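Garment Hanging Bench: Gripper and Camera Comparison FAQ

Maintained by Alper Duman. Last revised 15 September 2018.

What was compared?

Two grippers and two camera positions, on one arm with one controller. The grippers are the Veletis parallel jaw and the Datar two-finger unit with replaceable pads. The camera positions are head and wrist. The task is hanging a garment on a hook or bar by its loop, or by the neck if there is no loop.

Which gripper do you recommend?

Datar, for knits. The Veletis closes faster and holds a folded T-shirt well, but its fingertips are too thick to hold a sewn loop open while the arm moves. In the March series we ran 254 hang attempts split evenly between the two. Most Veletis failures were loops pinched flat before they reached the hook. Most Datar failures were slow releases.

Why not a suction gripper?

We tried the Toprak cup on two fabrics. It leaked through both and was dropped from the comparison.

What opening and speed settings should I start with?

Opening 80 mm on approach, closing force at the lowest setting that lifts the garment without slip. Set the arm to 430 mm/s for free travel and drop to a tenth of that for the final approach. Do not tune force on a T-shirt and then reuse the value on a sweatshirt.

Does the wrist camera replace the head camera?

No. The head view is used to find the hook and to plan a path between the side walls. The wrist view is used for the last part of the approach, when the loop and the bar have to be resolved separately. Expect the wrist image to be tilted steeply during this phase. The Luvus controller corrects for rotation only if the mount angle has been entered in the tool settings.

What does each camera give me?

Head view first, wrist view second.
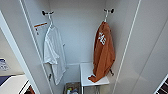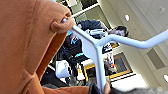
Tarık Duman disagrees with the division of work given in the previous answers, and his objection is recorded in this FAQ at his request. In his view the head camera should stay active through release, at a lower rate if bandwidth is short. The wrist camera can confirm that a loop is over a bar, he writes, but once the fabric fills half the image it tells you very little about where the hem has gone. He would accept a longer cycle time in exchange.

Has that been tested?

Partly. With both streams open the Luvus controller dropped wrist images on 3 runs, all during the final approach. Lowering the head stream to half rate cured it on the bench. We have not repeated the full series with this setting.

How is a successful hang defined?

The garment stays on the hook for ten seconds after the fingers open and the arm has backed out. Fabric touching a shelf, stool or other surface is noted but does not count as a failure. A garment that has to be pushed back on by hand does.

Are bright ceiling lights a problem?

For the wrist camera, yes. Auto exposure reacts to a ceiling light in view and darkens the fabric. Lock exposure with the wrist in its approach pose, using the darkest garment in the set.

How often do the pads need changing?

Inspect after each session. Replace when the surface is shiny or an edge has lifted. Rerun the force setting after every change, including when the new pad has the same part number.

Can I use my own hooks?

Yes, if you enter the tip diameter. Hooks with rounded knobs at the ends need a wider loop opening than plain bar. Measure the knob and enter that value in place of the stem diameter.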